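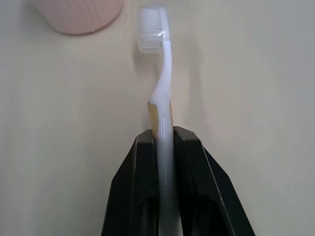 Hygiene Supplies for New Arrivals: Progress Report to the Bedoya Fund
Submitted by the Fleteo shelter office, February

1. What we did in this period

The grant pays for personal hygiene items for people who come to our shelter without luggage. In this period we gave out 127 hygiene kits. Our plan was 200 kits by the end of the grant, so we are on schedule, and the remaining kits are already paid for.

Each kit contains a toothbrush, toothpaste, a bar of soap, a comb and a small towel. In the first weeks we put also a razor in every kit, but many guests returned it. Now the razors are kept at the front desk and guests can ask for them.

2. The toothbrush

In our last report we wrote that guests were not satisfied with the first toothbrush. It was the cheapest model from our supplier Lillico, with a thin, straight handle. Older guests told us it was difficult to hold, and the bristles were too hard for several of them.

We changed to another model. It is white, with a clear head and white bristles, and the neck has a light curve. On the handle there is a pale yellow insert where the handle becomes wider. The price is higher, and we covered the difference from the money saved on razors. We did not need to ask for a change in the total budget.

The reaction is good until now. We have received only 2 complaints about the new model, and both were about the color. When everybody in one room has the same white toothbrush, it is easy to take the wrong one. We now put a name label on each toothbrush when we give the kit, and we keep a marker and extra labels in the bathroom cabinet.

3. Storage and packing

The supplies were moved from the hallway closet to the small room behind the laundry. The shelves there are better, and the door can be locked. Packing is done in the morning, before the breakfast service, and it takes less time than before.

We also changed how we close the kits. The paper bags were opening during transport to our second house in Huvau, so we use now cotton bags with a string. Many guests keep the bag for other things, for example documents or medicine.

4. Difficulties

One delivery of toothpaste came late, and for more than a week we had to give kits without it. We bought single tubes at the local pharmacy, which was expensive. We have agreed with Lillico to receive a smaller order every month.

Children's toothbrushes are still a problem. The original budget did not include them, and families arrive more often than we expected. At the moment we use donated ones, but the sizes are mixed.

5. Next period

We will give out the remaining kits and order a first small box of children's toothbrushes, if the Fund agrees that we use the rest of the packing budget for this. Please let us know your decision before we place the next order. The receipts are attached in a separate file.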